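Ticket 1020 - Urolgate gallery, room 2 projection drifting out of sync with sound
Status: open, waiting on parts
Priority: high (show opens in July)
Assigned: Lachlan Laing
Install: Pavlović, two-channel video with sound

Log

First report. Left channel runs ahead of the right after a few hours. Fine at open, by closing the gap is bad enough that a guard noticed. Artist wants the two screens locked, the whole piece depends on the cut landing on both walls at the same time. Sound follows the left player.

Restarted both players. Back in sync. Drifted again by late afternoon.

Checked the files. Left is the new export from the studio, right is the old one from the Prelberg showing. Same length on paper. Frame rates don't match though, one is 25 and the other 24 something. Asked studio for a fresh pair, same settings, same day, please.

New pair arrived. Loaded both, checked the lenght, identical. Left running overnight.

Morning. Better but still off. So the files were part of it, not all of it.

Swapped the network cable on the right player. No change. Swapped the switch port. No change. Put cable back, label was wrong anyway - said room 3. Relabeled.

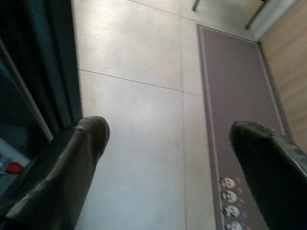
2 min read

Stojan Begović came by to look at the sync box. It's a Flukmont, on loan with the work, and the manual is for the older model. Menu is different. He found the loop setting under Playback and not under Sync where the manual has it. It was set to free run on the right player. Means each one loops when it feels like it and never waits for the other. Changed to follow.

Ran 311 loops on the bench at double speed. No drift. Moved back to the gallery.

Wednesday, 4:40 pm. Drift again. Small this time, but the artist saw it right away on the blackout cut.

Logs from right player show it losing the sync signal and picking it up again, over and over, mostly after lunch. Left player clean. Both on the same box so probably not the box. Power? The right one shares an outlet strip with the lamp dimmers for the works on paper next door. Dimmers get turned up in the afternoon when the blinds come down.

Moved right player to its own outlet on the far wall. Needed a longer lead, ran it behind the bench and taped it. NOT a permanent fix, someone will kick it.

Next day. No drops at all until 3:15, then one. Held sync through it. Artist happy with the picture, not happy with the tape.

Note from Stojan: the power supply on the right player gets very warm. Suggests replacing it before opening in any case. Agree. Ordered two, one spare to stay with the crate.

Also asked front desk to stop switching the room off at the wall at night. Players need to shut down first. There is a button on the remote - remote lives in the top drawer with the bulb forms.

Budget: supplies plus electrician come to 200, charged to the install not to the loan. Pavlović studio has been told and is ok with it.

Still to do
- fit new supply on right player when it gets here
- electrician to run a proper outlet, get rid of the tape
- full day test with dimmers up
- write the Playback / follow thing on a card and put it in the crate so the next venue doesn't go thru this
- send old Prelberg file back to studio, mark it do not use

Leaving open until the full day test is done. If it drifts before then, restart BOTH players from the remote, left one first, and add the time here.

LL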